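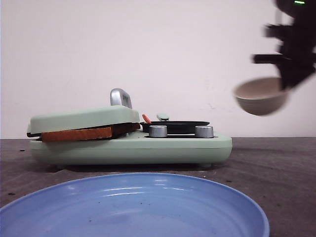
Apuntes de la sesión 5 – El desayuno como objeto histórico

Bueno, seguimos donde lo dejamos. Os debía la segunda parte de lo del desayuno y la voy a pasar por escrito, que en clase fui corriendo y Doğukan me pidió (con razón) que aclarase lo de los horarios.

Cuando estudiamos comidas tendemos a pensar en recetas, y a mí me interesa mucho más la hora. ¿Quién come, cuándo y quién lo prepara? En buena parte de la Europa medieval las fuentes hablan sobre todo de dos comidas fuertes, y lo de comer algo al levantarse aparece ligado a niños, enfermos y gente que trabajaba con el cuerpo. Ojo, que una cosa es lo que recomendaban los moralistas y otra lo que hacía la gente en su casa. Esto lo repetiré hasta que os canséis.

Luego llegan el chocolate, el café y el té, y cambia todo: hay bebida caliente, hay vajilla nueva y hay un rato de la mañana que se puede enseñar a las visitas. En España el chocolate se hace fuerte muy pronto – acordaos de la discusión sobre si rompía o no el ayuno, que nos dio para media clase.

Con la fábrica y la escuela el desayuno se adelanta y se acorta. El pan ya estaba, claro, pero tostarlo en casa con un aparato eléctrico es cosa del siglo XX. Ahí me gusta mirar los anuncios: fijaos en quién sale sirviendo y quién sale sentado. Casi nunca es la misma persona, y eso ya es una fuente.

Para la próxima, leed el capítulo 7 del manual de Costello. Es denso, lo sé, pero la parte de los inventarios domésticos es una maravilla y la vamos a usar mucho. Si vais mal de tiempo, saltaos la introducción.

El ejercicio: preguntad a alguien mayor de vuestra familia qué desayunaba de pequeño, a qué hora y quién se levantaba primero. Escribidlo en 340 palabras, sin adornos y respetando su manera de hablar. Si dice «sopas de leche», no me pongáis «cereales». Y apuntad también lo que no recuerde, que los olvidos cuentan.

Las dudas, al foro, por favor, que el correo lo tengo imposible.

Compartido 7 veces · 5 comentarios

Entradas relacionadas
Sesión 4 – El ayuno y sus trampas
Sesión 3 – Pan blanco, pan negro
Cómo leer un inventario doméstico
Guía para entrevistas orales en familia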